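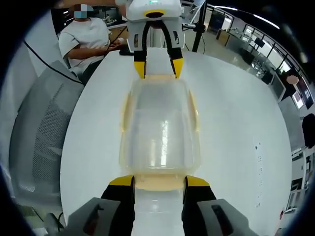
prarnfan16
Does anybody know if Irkent will sign a second import player before September? We lost two defencemen and the club says nothing. I keep my old game tickets at home in a plastic box, the clear kind with a lid like this one, and last night I read through them. In the last season we had 164 goals against. It is too many for a team with our budget.

urquhart_end
The import is not the problem. Our own juniors sit on the bench and nobody trusts them. Give the ice time to the young Ondow boy.

prarnfan16
He is a winger. I asked about defence.

blueline_senga
Senga Carnegie here, I do the programme for home games. Nothing is signed as of 22 Jun 2020. My own list of what the team needs:

1. A left-shot defenceman who can play on the power play.

2. A backup goalie. Ours played 578 minutes in his first year and he was tired by the playoffs.
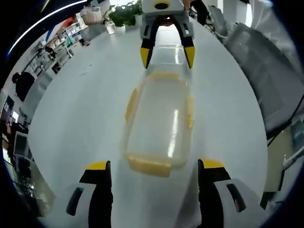 3. A centre who wins faceoffs. I would put this one first, if I am truthful.

urquhart_end
I do not agree with number 2. The goalie was fine, the defence in front of him was slow.

prarnfan16
So you agree with me about the defence?

urquhart_end
With half of it. An import costs money, and we had almost 3000 people in the Prarnlow rink only for the Urquhart game.

blueline_senga
Please keep it friendly. I will write when there is news.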